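Home / Bedroom / Sheets / Fitted sheets

Gredia Deep Fitted Sheet by Revton
Product code: GR-269
Sizes: single, double
Colours: chalk, oat, slate blue
In stock, ships from our Surport shop

Hello, Xiaoqing Shao here, I run the bedroom side of the shop and I write all these pages myself, so if something is unclear it's me you want to moan at!

I've been selling fitted sheets for years and the one complaint that never goes away is corners. You tuck the last one in, the first one pings off, and by morning you're sleeping on bare mattress with a rope of cotton round your ankles. I had that with my own bed after we bought a topper, and I must have tried every sheet on our shelves before a rep from Revton left me a Gredia to play with. It went on in September and I've hardly used anything else.

The elastic goes all the way round, which a lot of the cheaper ones don't bother with, and the pockets are cut for mattresses up to 35 cm deep. My mattress and topper together come to a bit less than that and there's still a good fold left to go underneath. If you've got an ordinary mattress with no topper it will fit too, you'll just have more to tuck under (I'd say buy our standard depth one instead and save yourself a few pounds, but it's up to you).

The fabric is plain cotton percale, 163 gsm. It's crisp, it's cool, and it creases. If you want that silky, drapey feel then have a look at the Yao sateen sheets, lovely things, a bit warm for me. The Gredia feels slightly stiff out of the packet and softens after four or five washes. The single weighs 637 g on our post scales, for those of you who fill suitcases for university and have asked me this more than once.
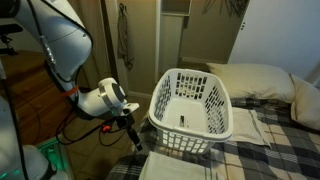 Washing is where I have the most to say. Do it once before you use it, on its own, because the slate blue lets a little colour go the first time. After that 40 degrees is plenty and 60 won't hurt it. I strip the bed on a Friday and everything goes into a laundry basket, same sort of thing as the one in the photo, and the fitted sheet goes in last so it doesn't swallow the pillowcases. It still swallows the pillowcases in the machine, mind you. Put the duvet cover in a separate wash if you can, or do the buttons up, and shake everything out halfway through if your machine lets you open the door.

Line dry if you've got a line. I hang mine by the hem with the pockets hanging down and it's dry by teatime if there's any wind at all. Tumble drying is fine on low. High heat is what kills elastic, so please don't send me a photo of a baggy sheet and then tell me it's been on the hottest setting all winter (you know who you are, and yes, I still swapped it).

Folding! I get asked about this in the shop and I can't do it nicely either. Tuck the corners into each other, lay it flat on the bed, fold the curvy edges in until you've got something like a rectangle, then keep going. Mine live inside one of their own pillowcases, so it doesn't much matter what they look like.

Little things I like: there's a woven tab on the bottom right corner so you can find it in bad light, and the size is printed on it, so no more opening a sheet right out to see which bed it belongs to. I'd have liked the printing a bit darker. Revton have been told.

What I'm less keen on: no king size. They only make the 2 sizes at the moment and I don't have a date for any others. The oat is also more yellow than it looks on most screens, so ask for a swatch if you're trying to match something. Swatches are free and go in the ordinary post.

Details
Material: 100% cotton percale
Weight of fabric: 163 gsm
Single: 90 x 190 cm, pocket 35 cm
Double: 135 x 190 cm, pocket 35 cm
Elastic: all round
Wash: 40 or 60 degrees, no bleach
Iron: medium, while still a bit damp
Pillowcases: sold separately

Delivery and returns
Orders in before 2 pm leave us the same day, Monday to Friday. Unwashed sheets can come back within 30 days, packet open or not. If a seam or the elastic goes in the first year, email me a picture of the corner tab and the damage and I'll sort out a new one.

People also look at: Yao sateen fitted sheet, Gredia pillowcase pair, Revton quilted mattress protector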